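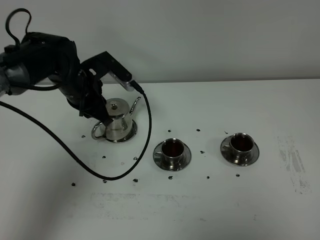

Figure 3. Stainless steel tea service: teapot and two cups on saucers.

3.2 Materials and Serving Procedure

The tea service was chosen to represent tableware in ordinary use in the canteens of the Skollelum study. All pieces were bought new from Indonard in April and washed before first use. The teapot has a stated capacity of 600 ml, and each cup was filled to 135 ml, leaving a margin below the rim. Loose black tea from a single lot (Orivel) was used throughout. Pieces with visible dents were excluded, as a dented rim changes the path of the liquid at the lip.

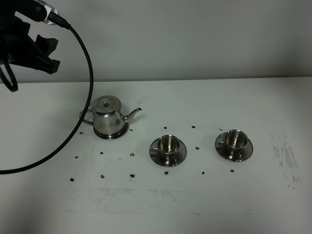

Spout geometry has received less attention in the serving literature than handle design, although both affect how a pot is placed before pouring. A short, wide spout tolerates a poor starting position, while a narrow one does not. The pot used in this study has a slender curved spout, and it was set down with the spout toward the cups and the looped handle on the opposite side, so that the line of pour followed the row. The same layout was kept for every serving in the main series.

Servings were recorded in three classes: complete, short, and spilled. A serving was classed as short when the level in the cup fell below the inner mark, and as spilled when any liquid was found on the saucer. Of 1,055 servings entered in the log, 460 were made with the lid 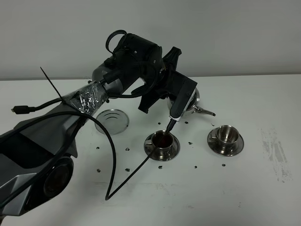 held closed by hand and the remainder with the lid left free. Cups were stirred before each temperature reading, and saucers were wiped dry between servings. Readings taken from unstirred cups were removed before analysis.

The choice of metal over ceramic deserves comment. Steel resists breakage and stacks well, but it passes heat quickly to the handle and the saucer, and this may lead servers to shorten the pour. 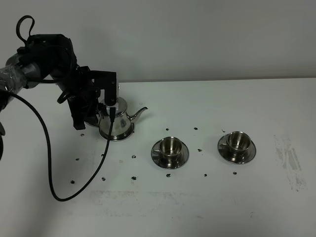 Dong has objected that the effect of handle heat is overstated, and that servers who work with steel pots every day adjust their grip within the first few servings. We accept that the present data cannot separate the two accounts. Section 4 therefore reports the first servings of each session apart from the rest.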